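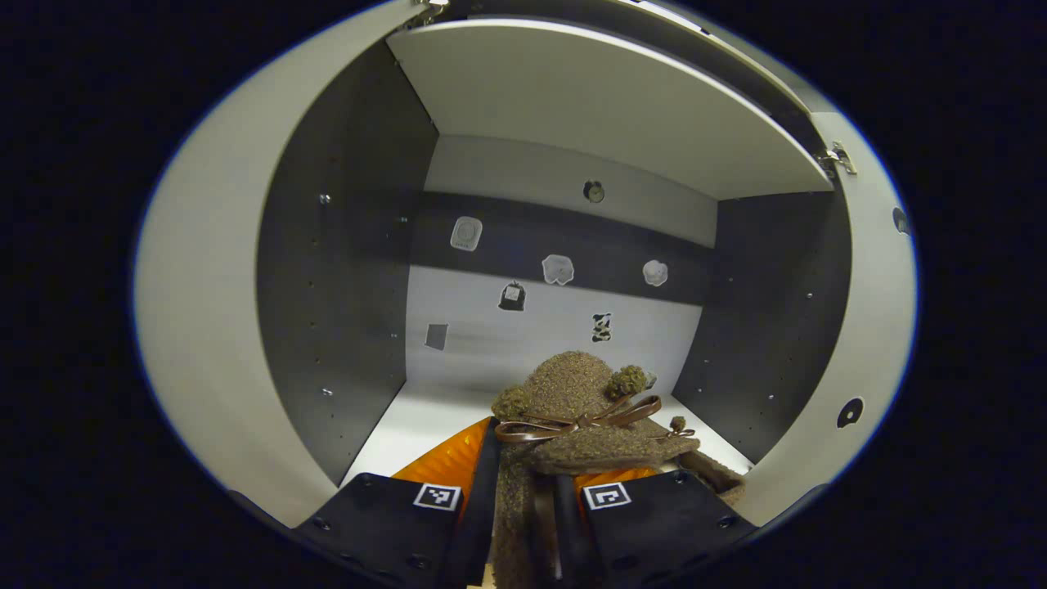 Photo: Hanneke Nijs

4. Publishing an episode

This section covers the upload, tagging and release of a finished episode in Onia. It assumes that you have set up a show (section 2) and exported a mixed audio file (section 3). The steps are the same for review shows, watch-along commentaries and season previews, except where a note says otherwise.

4.1 Before you start

You need the following:

Editor or Owner rights on the show. Contributors can save drafts but cannot release them.
The mixed file in MP3 or WAV format. Stereo files are accepted; files with more than two channels are rejected.
The title of the anime series under discussion, in romanized Japanese, in English, or both.

4.2 Uploading the file

1. Open the show and select Episodes, then New.
2. Select Upload and choose the mixed file. Do not close the tab until the bar turns green.
3. Enter the episode number. Onia fills in the next free number, which you can overwrite for specials.
4. Enter the episode title. Titles longer than 63 characters are shortened in the feed, but appear in full on the episode page.
5. Select Save draft.

Note: If the upload stops with error 807, the file header is damaged. Export the file again from Trodex and repeat steps 2 to 5. Renaming the file does not clear the error.

4.3 Linking a series

Linking connects the episode to a series page, so that listeners who look up the series find every episode that covers it.

1. In the draft, open the Series tab.
2. Type at least 3 letters of the title. Matches are shown for the romanized title, the English title and any short titles on record.
3. Select the correct entry. Check the year and the season number — sequels and remakes often share a title.
4. Under Coverage, choose Full series, Episode range or First impressions.
5. If you chose Episode range, enter the first and last episode covered.

If the series is not listed, select Request entry. Requests are handled by the catalog editors, currently Annelies Coppens and Maarten Hendriks. The draft can be released in the meantime and linked later.

Caution: Merging two series entries cannot be undone. All links move to the entry that is kept, and the short titles of the other entry are lost.

4.4 Spoiler markers and content flags

1. Open the Timeline tab.
2. Move the playhead to the start of the spoiler section and press S. Press S again at the end.
3. Type a label for the section, for example "final episode". Do not put the spoiler in the label. Labels are shown to all listeners.
4. Set the Explicit flag if the hosts swear or drink on the recording.

Note: Seno and other older players ignore spoiler markers. For listeners on these players, announce the section in the audio as well.

4.5 Releasing

1. Select Preview and play the first minute. Check that the intro music does not cover the hosts.
2. Select Release now, or enter a date and time under Schedule. The time is taken from the show's time zone, not from your computer.
3. Confirm. The feed updates within almost 2 minutes.

A released episode can be replaced with a corrected file at any time. Play counts and comments are kept. Spoiler markers are not adjusted to the new file and must be checked by hand.

Section last revised December 29, 2018 (R. Wuyts). Continue with section 5, Show notes and comments.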